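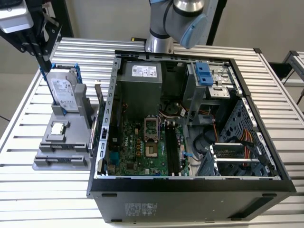 Un arrêt de protection qui revient toujours au même endroit du cycle, on l'attribue en général au robot, et on perd une matinée à recharger des paramètres qui étaient bons. Je me méfie de ce réflexe, surtout sur une cellule de démontage de PC. Regardez ce que le bras a devant lui une fois le panneau latéral déposé : une tour couchée sur les profilés rainurés, des fils bruns, orange et rouges qui partent de l'alimentation et passent au milieu du boîtier, un câble noir en boucle près du bord de la carte mère. Aucun de ces fils ne figure dans le modèle 3D, et le contrôleur n'a que son seuil d'effort pour les deviner.

La procédure qui suit est celle que j'applique depuis août sur la cellule de Wornbridge. Elle ne remplace pas l'analyse de risques du site.

Avant de commencer

Cellule en mode manuel réduit, boîtier d'apprentissage en main, portillon ouvert consigné. Ne touchez pas encore au bouton d'acquittement. Bhupendra Kaushik, qui a monté la cellule, acquittait d'abord et lisait ensuite ; sur notre version du contrôleur, l'acquittement efface la position d'arrêt.

1. Relever la position et l'effort

Notez les valeurs d'axes, l'effort affiché et le numéro de ligne du programme. Une photo de l'écran suffit. Chez nous, le journal donnait 1 198 défauts depuis la mise en service, chiffre impressionnant et sans intérêt tant qu'on ne les trie pas par ligne.

2. Dégager à la main

Reculez dans l'axe de l'outil, à vitesse minimale, jamais en articulaire. Si quelque chose résiste, arrêtez et coupez l'énergie. Un fil tendu revient vite vers le visage : lunettes obligatoires.

3. Chercher le contact

Marques sur l'outil, fil pincé, tôle pliée dans la cage des lecteurs. Vérifiez aussi la platine imprimée où l'on dépose disques et processeurs. Une pièce posée de travers décale toute la suite, et le défaut sort bien plus tard.

4. Rejouer sans pièce

Faites 30 cycles à vide, table dégagée. Si le défaut apparaît quand même, suspectez la charge utile déclarée ou le zéro du capteur. S'il n'apparaît pas, le robot n'y est pour rien et il faut reprendre la trajectoire.

5. Corriger la trajectoire, pas le seuil

La notice de Navarro, notre intégrateur, propose de relever le seuil d'effort de 60 %. Je le déconseille franchement. Le défaut disparaît de l'écran, le contact reste, et on le retrouve sous forme de connecteur arraché. Ajoutez deux points de passage au-dessus du boîtier et descendez à la verticale.

6. Remettre en production

Acquittez, refermez, lancez un premier cycle sur une tour déjà réformée. Inscrivez la modification au registre avec votre nom.

Virgilio Talavera m'objecte que la caméra 3D promise par Navarro réglera tout cela. J'attends de la voir sur des câbles noirs. Pour l'instant, la ligne 2 garde l'ancien programme et ses arrêts.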